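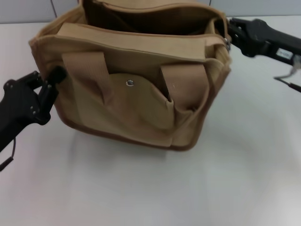 Zippers have eaten my winter! I signed up to teach the bag task back in December, thinking it would be a nice little break from stacking cups, and I have been thinking about zippers in the shower ever since. If you haven't been down to the Gernwood lab lately, the job goes like this: hold the bag still with one arm, find the pull with the other, close it up. My trouble is nearly always at the start. The tote gapes open, the rim won't stay in line, and the canvas creases somewhere new every time you touch it, so the left gripper has to be up against the side near the corner before the right one gets anywhere near that tiny metal pull. Get the order wrong and you end up pushing the whole bag across the table like a snowplow. I've done that a lot. Ask anyone who was on the early shift with me.

For those of you on the Kiani side who mostly see our work as a folder of files, I drive this one by remote control. I sit with a controller in each hand, I move, the arms move, and everything gets saved: where the joints were, what the cameras saw, when the jaws opened and closed. One go from start to finish is a demonstration. We were asked for 70 good ones for the bag, and "good" is the word I've been arguing with Dinesh Bisht about (in a friendly way, mostly over lunch).

Dinesh wants them clean. He likes a straight reach, a firm hold, a smooth pull and hands off. His are lovely to watch, I'll give him that. Mine wander. I go in, I miss, I back up a little, I come in from a lower angle and get it. My feeling is that a robot that has only ever seen perfect reaches has no idea what to do when it's a half inch off, and it's going to be a half inch off plenty. So for the last couple of weeks I've been leaving some of my misses in, as long as I recover without letting go of the side. We agreed that he'd do his way and I'd do mine, and that the Stokudari people would train on both piles separately and then mixed. I don't have results to brag about yet. I'm just telling you what we're trying.

A few things I've picked up, in case you're on the signup sheet for the next round. Slow down before you close the jaws, much slower than feels natural. On the controller you can't feel the cloth at all, so your only clue that you've got hold of it is how the fabric wrinkles, and if you rush you'll miss that. I used to clamp and go. Now I clamp, wait a breath, give it the smallest tug, and then go. My shifts got longer and my throwaway pile got a lot smaller.

Handles are the other headache. The webbing likes to stand up exactly where you want to put a gripper, or else it bends down and drags the front pocket out of shape. I started out tucking the handles away neatly before every run, until Dinesh pointed out (fair enough) that a person setting a bag down on a table isn't going to do that. So we stopped tidying. Leave them where they land. It makes for some ugly starts and I complained plenty, but I've come around. If the arm ever has to do this for real, it'll have to do it on a bag somebody dropped there on the way in from the car.

And please, please change the position of the bag between runs. I know it's boring to get up. Turn it a bit, slide it a bit, squash one side. I watched back a batch of mine from before the holidays and the bag is in practically the same spot in all of them, which is a whole morning of work that taught the machine one spot on one table. I could have cried.

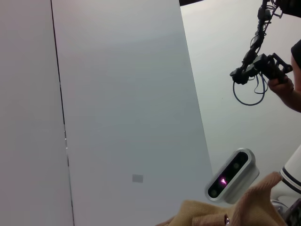 Gernwood Lab Newsletter
Issue 20, page 3

Remote control isn't the only way we do it, of course, and some of you asked me to say a little more about working by hand. I love it! You take hold of the gripper itself and move it where it ought to go, fingers wrapped right around the lower part, and the arm comes along. You stand next to the table with the fabric under your nose. After a long stretch with the controllers it's a relief to simply put the thing where you mean it to be.

It has its own annoyances. Your arm gets tired, for one, and a tired arm starts to drop, and then every path you record has a sag in it. Another is that you're in the way. The cameras are there to learn from too, and if your hand and your forearm are in half the pictures, then the robot is going to be looking for a forearm later on and there won't be one. I try to grip from the side and keep my elbow out. Roll up anything with a long sleeve. Watch the cable as well, since it loops down right where your knuckles want to go, and I've snagged it more times than I'd like to put in print.

So lately I've been using my hands for the first part only. I walk the gripper through the approach a few times until I'm happy with the angle, and then I go back to the chair and do the real recordings by remote, trying to copy what I just felt. I can't prove it helps the robot but it sure helps me. My wrist seems to remember. Dinesh tried it on his last shift and grumbled that it took too long, then stayed 20 minutes past the end to do it again, so draw your own conclusions.

The new Honix release is on both workstations as of January 24, 2023, and you should read the notes before your next session. The big change for us is that you can mark a moment while you're recording, with your thumb, without stopping. I've been tapping it whenever I first get hold of the pull. Later on, whoever is sorting can jump straight there and skip all my fussing around at the start. The other change is that the delete button now asks if you're sure. (Thank you. You know who you are, and you know what I deleted.) One thing I don't like is the smaller replay window. I've asked if we can have the big one back, and if it bugs you too, say so, because I think they're counting complaints.

We still need people for the next round, which will be soft stuff again: more bags, plus knits and anything else that bunches up when you pick it up. No experience needed. My very first day I couldn't get the arm to pick up a sponge, and the best driver we've had so far came to us from a job decorating cakes. Shifts are short on purpose, and you get a break after every 5 recordings whether you want one or not. Take it. The runs right before a break are always my worst, and I've stopped pretending otherwise.

If you've got an old tote at home with a zipper that still works, bring it in. We've been learning on the one tan bag and I would love to see how much of this carries over to something floppier, or something with a big chunky plastic zipper, or one of those with the pull on the wrong side. Put your name on a piece of tape inside so you get it back. There's a box for them by the door, next to the coat hooks, and the signup sheet is taped to the lid.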